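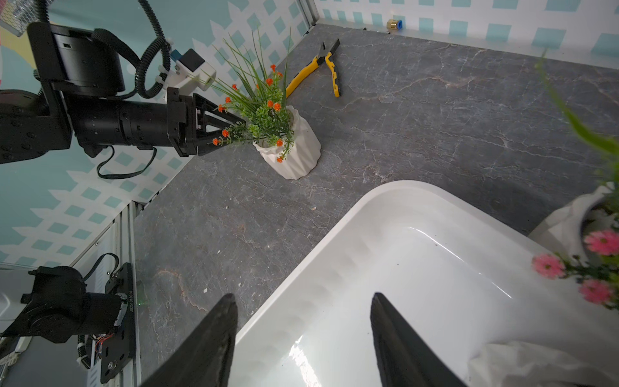
Snagged Cables and Dropped Pots: Workshop Tips for Two-Arm Cells

Most stoppages on a small two-arm cell come from the cable. The arm itself is usually fine. The notes below cover a fault we had in June on a plant-sorting job, in which one arm stopped with a following error on the wrist joint and let go of a pot at tray height. They apply to any bench cell where two arms share one tray.

The fault

The job was simple: pick up potted artificial plants and set them in a white tray. The left arm was on its way back from the far end of the tray when the wrist lagged its commanded position by nearly 9 degrees. The controller cut torque to that arm, the gripper relaxed, and the pot dropped. The other arm kept going for 2 seconds before its own watchdog tripped. The first fault was mechanical. The second was a wiring omission, and the more serious of the two.

Nadja Hubmann pulled the joint log the same afternoon. Current on the wrist had been climbing over the previous 400 cycles, slowly enough that no single run looked wrong. The corrugated conduit had slid back through its tie at the forearm, and the loop at the wrist had become too short for full rotation. At the end of travel the joint was pulling against its own cable.
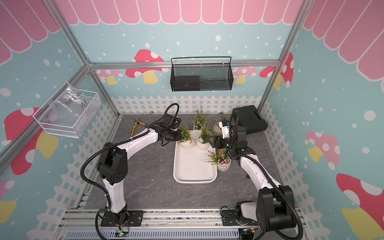

Conduit should be set with the arm at its worst pose, never at the parked pose. Drive each joint to the limit used in the job, hold it there, and close the ties only then. If the loop at the wrist goes flat at any point, it is too short. If it touches the other arm's loop when both grippers are over the tray, it is too long, and the two will hook sooner or later.

Zip ties

A zip tie on smooth corrugated conduit will creep. Seat it in a valley of the corrugation and put a wrap of self-fusing tape under it. Trim the tail flush with proper cutters; a tail cut at an angle will open a glove or a finger. Mark the conduit with a paint pen on both sides of the tie. A gap between mark and tie means it has moved, and the check takes a few seconds at the start of a shift.

Do not tie conduit to the moving finger of a gripper. We have seen this done at the Wunthorpe shop and the finger lost a third of its stroke.

Foliage

Artificial plants are worse than they look. The long grass-like blades are springy, and a stem caught between finger and pot gives a false grip: the gripper closes on the stem, reports contact, and lifts. Approach from the side with the least growth and close on the pot wall. Where pots are clustered, move the outer one first. Stray petals and stem wire should be picked out of the finger linkage at every break.

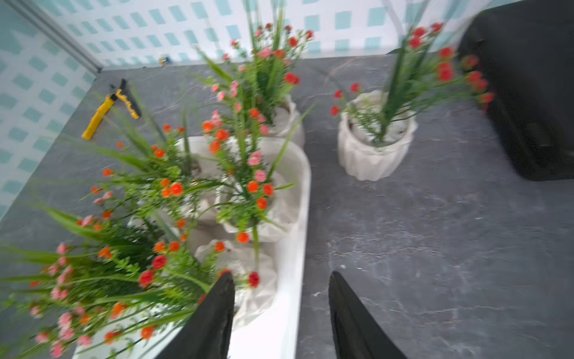

Words: Mio Murakami
Technical check: Nadja Hubmann
Filed under: Bench and Workshop, Faults

Stop chain

The second arm running on after the first has faulted is the part to take seriously. On our cell each controller had its own emergency stop input, and the button was wired to both. The fault outputs were not wired to anything. A button press stopped everything; a fault stopped one arm.

The fix is to run each controller's fault relay in series with the stop circuit, so that either arm going down takes the other with it. Use the normally closed contacts. A broken wire then reads as a fault, and the cell stays down until someone finds it. Test by unplugging one joint encoder at low speed with the area clear. Both arms should halt together. If they do not, the cell is not ready for use.

Torque-off is a separate question. An arm that loses torque will sag unless it has brakes, and many bench arms have none – check before putting a hand under one.

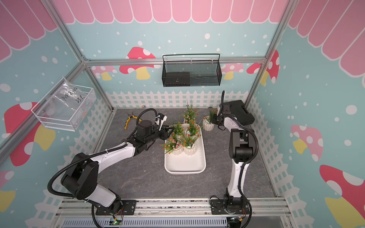
Hand tools inside the cell

Pliers, cutters and cases go back outside before power is restored. A tool on the work surface is an obstacle the motion planner has no record of, and a finger that comes down on a steel jaw will bend or strip a gear. Keep a shadow board within reach of the door. We use a Brirell board with a painted outline for each tool, and the restart checklist has a line for it.

Restart order

1. Power off, clear the surface, check the tie marks.
2. Power on with both arms in hold.
3. Jog each wrist through its full range at low speed and watch the current.
4. Run one cycle on the left arm alone, then one on the right.
5. Run both.

Log the wrist current at step 3 each time. A rise over the previous entry is a reason to look at the conduit again.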